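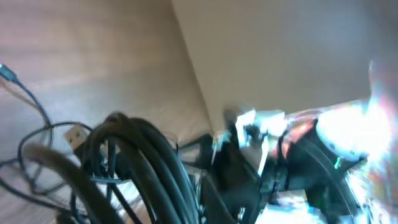
A arrumação do escritório doméstico constitui matéria de natureza administrativa e como tal tem sido tratada neste espaço. Em abril de 2019 procedeu-se à revisão integral do arquivo pessoal, composto por 561 documentos, entre faturas, garantias e correspondência. Ficou igualmente registada a questão dos cabos: um azul, fino, e outro preto, enrolado em voltas soltas, aguardam ainda etiqueta.

As garantias foram conservadas em 3 pastas, ordenadas por data de aquisição. A correspondência com a Briltwood passou a arquivo definitivo.
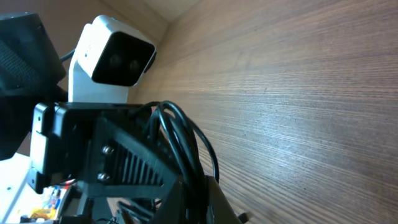
Quanto às faturas, adotou-se o prazo de conservação de 15 anos, superior ao exigido na maioria dos casos. A próxima revisão terá lugar em outubro.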